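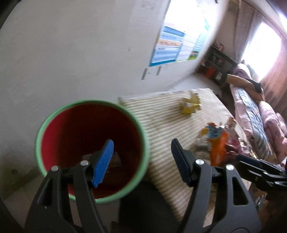
*Tarex hand-held grippers at a striped-cloth table, with a container rimmed in light green.*

The **Tarex** is a hand-held gripper kit used to record household tasks for the training of robots. It is made by Graken, a small hardware firm based in Trultthorpe, and is sold both as a boxed kit and as part of a recording service. The operator holds the gripper and does the task in person, so no robot arm is needed at the place of recording.

## Design

Each gripper has two opposing jaws built from dark plates with open cutouts, which reduce weight. The jaws carry replaceable finger pads, and round metal fasteners are set at the joints. A wide-angle camera on the tool looks forward over the jaws, and its view is strongly curved toward the edges.

The kit weighs 759 grams without its carrying case. Graken offers the following versions:

- **Tarex Single** — one gripper, one camera and a set of spare pads, priced at $1,121.
- **Tarex Pair** — two grippers for tasks that call for both hands, priced at $1,927.
- **Pad set** — replacement finger pads, sold separately.

## Use in homes

The kit is intended for ordinary rooms. Common tasks include clearing a table, sorting small goods and placing wrappers in a bin. Soft and crumpled items are a regular part of the work, as they are difficult for a robot to grasp and change shape when held. 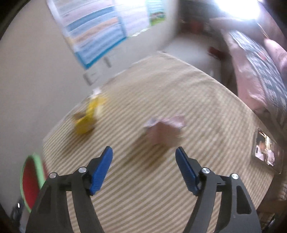
*Gripper with blue fingertip pads open over a striped cover; a yellow object and a phone lie on the surface.*

Under the service plan, Graken lends the kit to a household, supplies a list of tasks and collects the recordings at the end of the loan. The plan costs $315 per month. Customers keep the right to remove any recording before it is handed over.

## Reception

A review published in May by Greco, a buyers' newsletter for small laboratories, praised the simple controls and the ease of changing pads. It was less favorable about the camera, noting that quick hand movements leave many views blurred. The review also found the printed manual too brief on two-handed work — a point Graken has said it will address in the next edition.
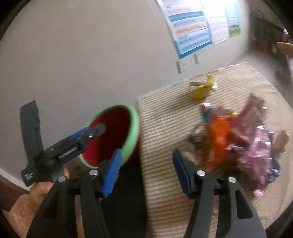

## Availability

As of 23 July 2026, the Tarex is sold directly by Graken. The service plan is limited to Trultthorpe and nearby towns, while boxed kits can be shipped elsewhere on request.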